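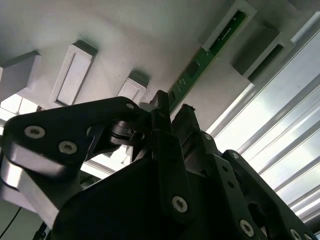
I have been meaning to write about the sourdough for weeks, and then the weather turned nice and I kept finding reasons to be outside instead. It rained all morning today, so you get the long version.

Some of you will remember that I gave up on bread entirely a few years ago, after a run of loaves so heavy we used one to prop the back door open through July. I had followed a recipe off the back of a flour bag, and I still think it was missing a step. What got me started again was the bakery over in Hidach, which we found by taking the wrong road home from my sister's. They had a round, dark loaf with seeds pressed into the bottom, and we ate half of it in the car with our hands and nothing on it. I went back the week after and asked how long they let it rise. Overnight, the woman told me, in the cold, and she looked a little sorry for me when I said I'd been giving mine 40 minutes.

So now I mix the dough after supper. It takes me no time at all, and I like having the kitchen to myself with the radio on low. I fold it over a few times while I do the dishes, cover it with a plate, and put it on the bottom shelf of the fridge behind the milk. In the morning it looks like nothing has happened, and the first few times I panicked and set it on top of the dryer. Don't do that! It spread out like a pancake and took half the dish towel with it.

The baking part is still a work in progress. Our oven runs hot in the back left corner, so I turn the pot halfway through, and I've settled on 47 minutes with the lid coming off for the last stretch. My husband likes the crust nearly black and I like it the color of a good pair of boots – we go back and forth, and whoever is standing nearest the oven wins.

I did want to say a word about flour, as a couple of you asked. I tried the expensive kind and couldn't taste much difference in the plain loaf, though it did seem nicer with a little rye mixed in. Mostly I use whatever is on the shelf at the store and feed the starter the odds and ends of old bags. It lives in a pickle jar with a loose lid, and it has been very forgiving. I forgot it for 2 weeks in the winter and it smelled like nail polish, but a few days of feeding brought it right around.

Next I want to try the seeds on the bottom. I have sunflower and a little bit of flax left over from the granola, and if the rain keeps up I may get to it tomorrow.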